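Chapter 4
Taking Things Out of a Box

A flat table forgives many mistakes of the hand. A box with walls does not forgive so many, and the first half of the course was done on the flat table.
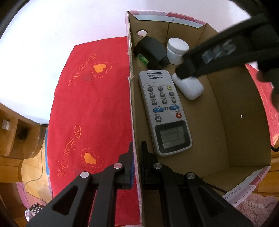 One student of the Greris evening class wrote in the course notebook that the box was the first week when she stopped to think about the object and began to think about the fingers. She had practiced the open table for a month and was quite sure of herself. Then, she wrote, "I went down for the jar and I was standing on the wall of the box with one finger inside and one outside, and I did not notice until I closed."

We have put her remark at the beginning of the chapter for the reason that almost every team has written something similar since. A gripper with two fingers needs free space on both sides of the thing it will hold. On the table this space is nearly always there. In a box, the wall takes it away on one side, and the neighbor object often takes it away on the other. A cardboard wall is also thin enough to fit between the open fingers, so it can be gripped like any other thing.

In this chapter you will learn:

how to choose the order in which the objects are taken out
how to turn the wrist before going down, and not during
how two grippers share one opening
how to write down a failed attempt so that another team can use it

What you need from the earlier chapters

You should be able to open and close the hand-held gripper smoothly and to keep the camera on it pointed at the work. If your team skipped the exercises with two hands in Chapter 3, please do them first. The course project, which we call Trindell, asks each team for 140 recorded attempts with the box, and it is a pity to record them with an unsteady hand. The attempts from all the teams go into one common set. Last year it had 700 of them when the course closed, and the students of the second year train their arm on it.

4.1 What to put in the box

Choose objects from the home. They should differ in shape, because the fingers behave differently with each. A remote control is long and flat, and when it lies on the bottom of the box it offers you only its narrow edges. A small jar with a round lid can be taken from any direction, but it rolls if it falls on its side. A tape measure is thick and is usually heavier than it looks. A smooth, glossy case without corners is the hardest in our experience, and beginners like to leave it for last. We advise to take it in the middle of the exercise, when the hand is warm and not yet tired.

Use an ordinary delivery box. Some teams asked if they may cut the walls lower. They may not. Torn edges and bent flaps are allowed, and you do not have to repair them, as a robot in a real storeroom will meet many such boxes. Put a cloth under the box if your table is slippery. Patterned cloth is welcome.

4.2 Before the first attempt

Hold the gripper above the box with the fingers open and wait a moment. Look where each finger will arrive. If one of them will arrive on top of the wall, move the whole hand toward the middle, or turn the wrist so that both fingers come down along the wall on the inner side. The turning must be finished while you are still above the rim. Students who turn inside the box push the other objects into the corners, and from the corners they are difficult to take.

With two grippers, agree which one enters first. The other can hold the wall from outside and inside together, and in this way it keeps the box from sliding. Here the grip on the wall, a mistake in the notebook above, is made useful. The Prikard handbook for school clubs calls it "parking the left hand". We will use the same name, though for left-handed students it will of course be the right one.

Exercise 4.1. Take every object out of the box with one gripper, in any order. Write down the order. Put them back in the same places and repeat it backward.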